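Chapter 6
Cloth Overhead: Panels, Canopies, and Other Hanging Fabric

Before you start this chapter, look up. It is a strange way to begin a lesson on household textiles, I know, and if you are reading on a bus or in a library you may get a funny look or two, but please do it anyway. Most of us can describe the rug in our living room or the curtains in our grandmother's kitchen, and very few of us could say a word about what is over our heads. In the first five chapters we worked our way through the cloth we walk on, sit on, sleep under, and draw across the window at night. Now we come to the cloth that hangs or stretches above us, and I will admit right away that it is my favorite part of the course.

Fabric overhead behaves differently from fabric anywhere else in a room. A tablecloth has a table to hold it flat. A panel fixed only at its ends has nothing under the middle, and so the middle wants to come down. We call this downward curve the bow, and you will meet the word again and again in the next 18 pages. A little bow can be lovely, like the dip in a hammock — a lot of it looks tired, and it collects dust besides.

The second thing to think about is the edge. When you look at a panel from below, the edge is often the first thing your eye finds, and a wavering one will spoil even the nicest cloth. Sewers in the old mill town of Gorlow used to finish their canopies with a wide strip in a plain, light color, and you can still see the habit in the guest rooms of the Clegg House, where there are 20 of these canopies and no two are quite the same blue.

The third is the surface. A smooth cloth shows every crease, while a small regular pattern, woven in or pressed in, is much more forgiving. Keep a few samples of each kind in your notebook, and hold them over your head from time to time instead of always laying them on the desk. You will be surprised how different they look up there, with the light coming at them from the side. 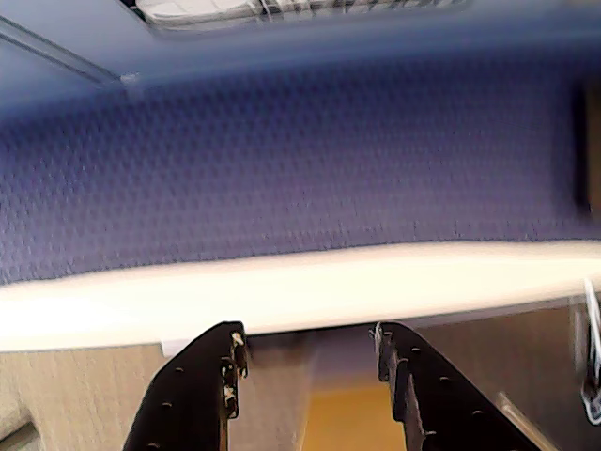
Plalta, February

Blue cloth with a fine pattern of small diamond-like cells, and a thick white strip running beneath it: a good place to practice the three ideas we have just met. Start with the bow, which is gentle. Go on to the pattern, and notice how the color lightens toward the bottom and turns softer and deeper higher up. Then give a minute to the white strip, where the lower line is clean and the line against the fabric is slightly wavy.

In Section 6.1 we will measure bow with a string and a ruler, using the 700-millimeter sample panel from your Clisard workbook. Have a pencil handy, and ask a friend to hold the other end.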